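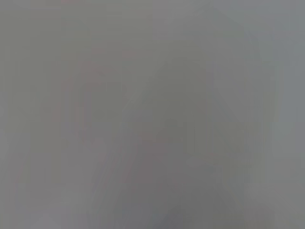
Fog from the wrist camera, with something pinkish in it.

If your kitchen robot's view goes like this, press stop before you fetch a cloth. A Plulumico arm will carry on pouring whether it can see or not - ask my floor. Wipe the lens with a dry microfibre, wait 30 seconds and look again.
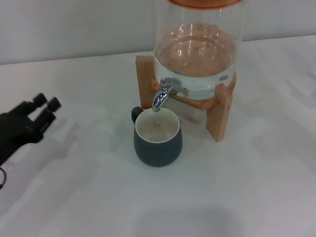
Practise with plain water and a mug you don't love. Keep the cable clear of the tap, and stay within reach of the stop button for the first 2 pours.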